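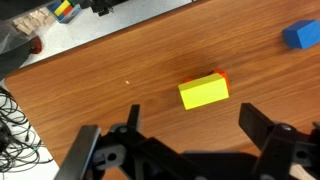 Trivemeck Coloured Blocks: Equipment Review

Prepared for the Irkuvbridge Early Years Resource Library by Sze-wing Fung
Sunday, May 12, 2024

Purpose of the review

The Resource Library lends play and learning equipment to nurseries, childminders and families registered with the Irkuvbridge service. Items are reviewed before they are added to the permanent catalogue. The Trivemeck set was placed on trial in February, following a request from Hiu-tung Chung of the Wesberg nursery, whose existing blocks had reached the end of their useful life.

The set under review is the 60-piece box of plain rectangular blocks. Trivemeck also supplies a larger box with arches and cylinders, which did not form part of the trial and is not covered by the findings below.

Colour and finish

The colours are strong and easily told apart. Yellow, orange and blue were the three used most often in sorting activities, and staff reported that children named them without hesitation. Yellow and orange are neighbouring shades and some confusion had been expected when the two were placed together. In practice the difference holds up well, even where an orange block stands behind a yellow one and only a corner of it can be seen. The blue is deep and reads clearly against a brown wooden table, including from the far side.
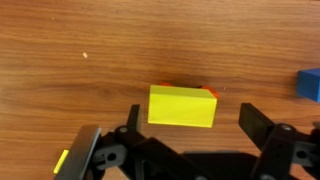 Reviewers were less satisfied with the consistency of the finish across the box. Pei-shan Lui, who inspected each piece on arrival, set aside two blocks on which the paint had gathered slightly along one edge. Neither was sharp and neither was considered unsafe, but a set at this price should not require sorting by the purchaser. Trivemeck replaced both on request, within 10 working days.

After the trial period the colour had not faded to any extent that the reviewers could detect. Small marks had appeared on the corners of the most heavily used pieces. Borrowers should expect this and need not report it.

Handling and stability

The blocks are of a comfortable size for children from the age of three. They sit firmly on their long sides, and a low wall can be built by a child working alone. Standing the blocks on end is more demanding. Older children enjoyed the challenge; younger ones tended to abandon it and return to laying the blocks flat.

On a smooth table top the blocks slide when pushed, which suits games involving trains and roads but can be a nuisance during building. The Wesberg nursery placed a thin felt mat beneath the work and found that this was sufficient. The library does not propose to supply a mat with each loan. Noise was also raised by Tien-fu Liao, whose group meets in a room with a hard floor - a falling tower is loud, and settings that share a wall with a sleeping area may wish to bear this in mind.

Cleaning

The instructions call for a damp cloth and mild soap, followed by drying in the open air. The blocks should not be soaked. Table tops should be wiped before and after each session, as crumbs are readily picked up on the underside of the blocks and carried back to the box.

Storage and packaging

The packaging is the weakest part of the product. The cardboard box is attractive but thin, and the lid had split at two corners before the trial was complete. The printed layout inside the lid shows the blocks arranged in rows by colour, an order that few adults will have the patience to restore at the end of a session. For lending purposes the set has been moved to a lidded Trnka crate, catalogue number 679, and this arrangement will continue.

Comparison with the present stock

The library's older blocks are lighter and have rounder corners. They remain suitable for children under three and will not be withdrawn. The Trivemeck set is better suited to deliberate building and to sorting by colour, and the two should be lent separately. Mixed sets proved difficult to check on return.

Recommendation

Approved for the permanent catalogue, for use from the age of three. Chih-ming Tse has authorised the purchase of one further box, to be held in a Trnka crate from the outset. Borrowers are asked to return all pieces clean and dry and to note any missing blocks on the loan slip. The arches and cylinders will be considered at a later date if there is demand.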